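Print this page | E-mail this page

Speaker notes: Gathering examples for a parts-placement policy
Cecilia Kyei, Flendunis
July

Start with the problem. We wanted one policy that handles a used desktop computer: processor, memory, hard drive. Lamont asked for something that works on machines as they come in, with the cables where the last owner left them. Scripted motion covered the first model we tried and failed on the second.

Give the numbers early. The current set holds 2,000 episodes. The first usable policy came out of 200, and it only did the memory module. Say clearly that an episode is one part moved one way, and that a full rebuild is several episodes joined by index.

Next, how an operator is trained. Attila Gál wrote the procedure and it fits on one page. A new operator records 100 practice episodes that never enter the set. We tried 40 and saw too many pauses near the socket. A pause is a problem because the policy learns it. Operators are told to plan before the recording starts and to keep moving once it has.

Then the cameras. One fixed view, plus the wrist views. The fixed view gives layout and the state of the case. The wrist views give the last stretch of the approach, when the arm often blocks the fixed one. All streams share a clock. Leave the next three up for a minute and let people look. 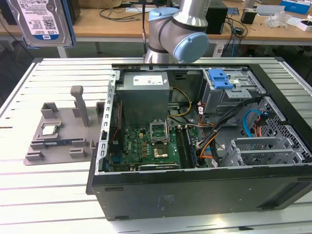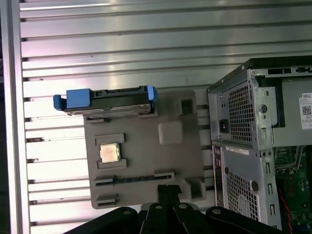
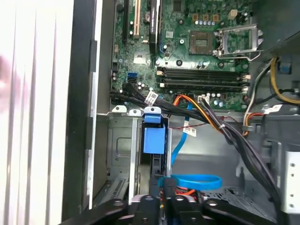
Move to labels. We label three things per episode: part, start position, outcome. Outcome is set by a second person, Zsófia Szűcs or Bence Kozma, from the recording alone. The operator does not grade their own work. Where the two graders disagree, the episode is held back — we do not average.

Failures stay in. A dropped module followed by a clean recovery is worth keeping, and it gets its own tag. A dropped module followed by a hand reaching in is cut at the drop. Expect a question on this. Answer: the recovery examples helped most with memory and least with the processor, where a bad placement can bend pins and we stop at once.

Variation. Change one thing per block: case angle, light, tray position, cable routing. Csenge Deák keeps the block schedule in Testodex. Early on we changed everything at every reset and could not tell which change had hurt the policy. Resets are slow. More than half of an operator's shift goes to them, and I have no fix to offer.

Storage and export, keep short. Raw streams go to Clerik and are never edited. Trims and tags are stored as a separate layer, so a relabel costs minutes. Mention the clock drift bug only if asked.

Close on what is open: tight cable bundles, latches that need two contacts, and how to score a part that is seated but not locked. Take questions from there. Repeat each question into the microphone.

Related items
Grading recordings with two reviewers
Block schedules in Testodex
Wrist camera mounting notes
Clerik export format, revised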